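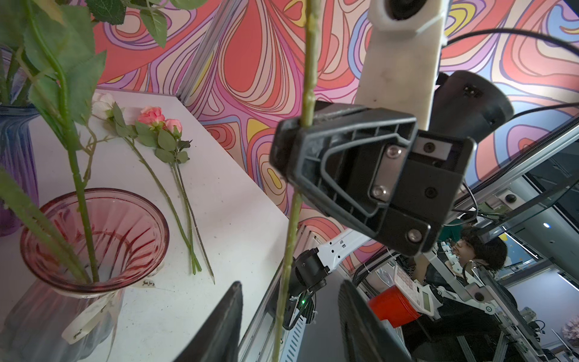

Arranging Artificial Roses in a Narrow Vase

Reading time: 3 min

Artificial stems behave differently from cut flowers. They hold any bend put into them, they do not settle under their own weight, and most are longer than the vase requires. The method below is for a small arrangement of single roses and budded sprigs in one ribbed or plain glass vase with a flared rim.

Preparing the stems

Lay the stems on a flat surface, parallel, with the cut ends toward you. Leave a gap between heads so that serrated leaves do not hook into each other. Wipe dusty leaves with a dry microfiber cloth. Fabric petals can be cleaned with a hair dryer on the cool setting, held well back.

Straighten each stem by hand, working from the head down. Packing bends are usually sharpest in the lower third. If the stem has a wire core, bend it gradually over the thumb. A core that has been folded hard at one point will stay weak there.

Open the leaves one at a time. Pull each leaf out from the stem, then turn the tip slightly down. Molded thorns can stay on. They help to hold the stems against one another inside the neck.

Setting the height

Stand the tallest stem against the outside of the vase. For a vase 200 mm high, a finished height of up to 400 mm above the table is suitable. Mark the stem at the base of the vase and compare before cutting. Longer stems can be looped inside an opaque vase, but in clear or tinted glass the loop will show.

Cut with wire cutters. Scissors will not go through the core and the blades will be damaged. Cut the leafy branch first and check it in the vase before cutting the others. Single roses are cut shorter, and budded sprigs shorter again.

Order of insertion

1. Leafy branch. Place it against the back of the rim and let it lean outward.
2. Single rose, pale color. Insert it vertically, gripping the stem midway and lowering it straight down. Holding it by the head loosens the bloom from its socket.
3. Budded sprig. Insert at an angle, crossing the first two stems below the rim.
4. Remaining stems. Fill toward the front, with the heads at different heights.

Turn the vase a quarter turn after each stem. If a stem rotates when released, its lower end is not touching the base. Push it down or bend the last 100 mm outward until it bears on the glass.

Weighting

A light glass vase with tall stems will tip toward the leafy side. Add clear glass gravel to one third of the vase height. Pour it after the stems are in position, holding them together at the neck with one hand.

Check the arrangement from seated height and adjust the leaves at the rim last. Dust monthly.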